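# Storage box

A storage box (or bin, or tote, depending on who raised you) is a rigid container for keeping household stuff together. I've been writing up everyday objects for this wiki for a while, and this is the entry I get the most mail on, so clearly I'm not alone in caring!

## Background

People kept things in chests, crates and baskets long before plastic came along. Molded plastic made boxes light and cheap, and once the clear ones showed up you could finally find the Christmas lights without opening six lids. My own street in Radalden still does its big swap of boxes every December, and I've come home with more than I took every single time.

## Materials

Most household boxes today are polypropylene or polyethylene. Polypropylene is the one I'd pick for a kitchen or closet, though it can get brittle in a freezing garage. The clear kinds run from almost glassy to quite milky, and the milky ones hide scratches better (and mess, which suits me fine).

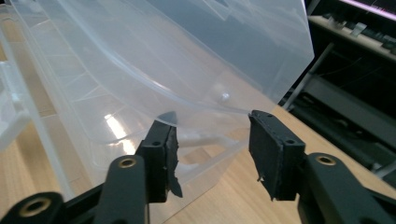

*A see-through plastic storage container with a rolled rim.*

## Shape and strength

The rim does a lot of work. Rolling the edge over stiffens the walls and gives your fingers something kinder to hold than a raw cut edge. Ribs molded into the sides help too, because a big flat panel of thin plastic bows out as soon as you fill it with books. Ask me how I know. Many boxes also taper toward the bottom so the empties nest, and you do lose a bit of room inside for that.

## Sizes

Makers rarely agree on sizes, so lids from one brand almost never fit another. Gavum sells a 16-quart and a 42-quart box, and I use the smaller one for yarn and the larger for blankets. Mollel goes by liters instead, just to keep us all on our toes.

## Care

Warm water and dish soap will do it. Skip scouring pads, they cloud the plastic for good. Abdelghani Badawi's housekeeping booklet *The Girnenov Cupboard* suggests baking soda paste for smells, and it worked on my old onion bin after two tries.

## See also

- Crate
- Basket
- Steamer trunk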